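7 December 2020

I walked to Altadlow again this morning, for the first time since October. The path by the river was hard with frost and I met only two dogs and their owner. I wanted to see if the bakery in Clunent Street still makes the rye bread with caraway. They do, but now they bake it only in the early morning, and I came late. I bought a white loaf and was a little sad about it, more than a loaf deserves.

So I decided to bake my own. I have kept a jar of rye starter since the spring, and I must admit that I neglected it for 19 days. It had a grey liquid on the top and smelled like nail varnish. I poured the liquid away, took two spoons from the bottom and gave them fresh flour and water. The flour is from the Janevski mill, coarse and quite dark. The recipe wants 300 grams for the first dough, and then a rest of 18 hours, so there will be no bread before tomorrow evening.

While I waited for the water to cool I cleaned the shelf and found my mother's recipe notebook. Her handwriting becomes smaller towards the end of each page, as if paper was very expensive. Perhaps it was. She writes "bake until it is ready" and gives no time at all. 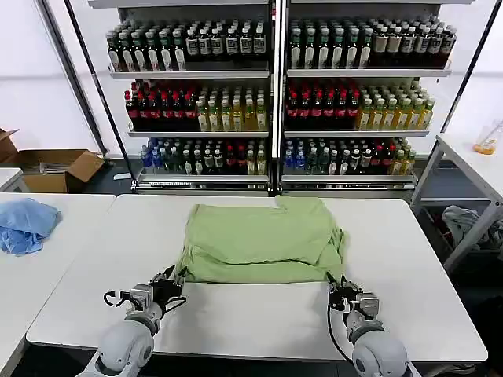
Can a starter be saved after so many days without food? Mine has small bubbles already this evening, so I think it can, if I feed it twice a day and keep it near the stove.

I ate soup with the white loaf. It was good bread, I have to be fair. Tomorrow I must buy caraway seeds and also stamps.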